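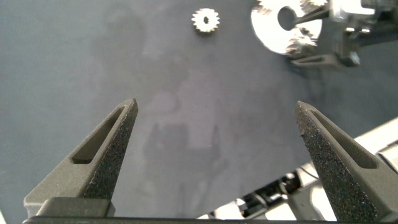
May 8, 2021

Okay, back on the walnut ink. I left this alone way too long and the notes from November are a mess (my handwriting plus spilled ink, good luck to anyone reading those pages), so I'm starting over with a clean batch and calling it batch one again.

Hulls are the ones Valeriano dropped off in the fall, dried in the garage in onion bags. Weighed out 200 grams, broke them up with the mallet inside an old pillowcase, and covered them with rainwater in the big enamel pot. I let them soak overnight before any heat this time. Last round I went straight to the boil and I think that's where the gritty stuff came from, but I changed two other things at the same time so who knows!

Simmered all morning with the lid half on. Kept it at 70 C for the first stretch, then got impatient and let it climb to 89 before I noticed and turned it down. The smell is not bad, sort of like wet leaves and tea. It does get into your sweater though.

Strained twice, first through the pillowcase, then through a coffee filter, which took forever. Next time do the filter in smaller pours and go do something else. Reduced what was left until a drop on the Kindwood sketch paper dried to a brown I liked. It's warmer than the store-bottle Serrano sepia, and a lot warmer than the Vurkurley stuff, which looks almost green next to it.

Split it into three jars:

Jar A - plain, nothing added.
Jar B - gum arabic, one small spoon.
Jar C - gum arabic, one small spoon, plus a rusty nail soaked in vinegar. Just the vinegar went in. The nail is in the dish by the sink, please don't throw it out.

Dip pen tests, same nib for all of them, wiped in between. A feathers like crazy on the cheap paper and is okay on the Kindwood. B is lovely, holds a hairline, a bit shiny where it pools. C went on gray-brown and was already darker by the time I'd cleaned up lunch. I want to see where it stops.

Taped strips of all three in the south window with half of each covered in foil. Will check in a few weeks.

Still need to add a preservative. I have clove oil, and Valeriano swears by a splash of vodka, so maybe B gets divided again and we try both. Lids are on loose for now, so check for fuzz if you're in before me.

Also we're out of coffee filters. And somebody has my good funnel, the glass one with the chip in the rim.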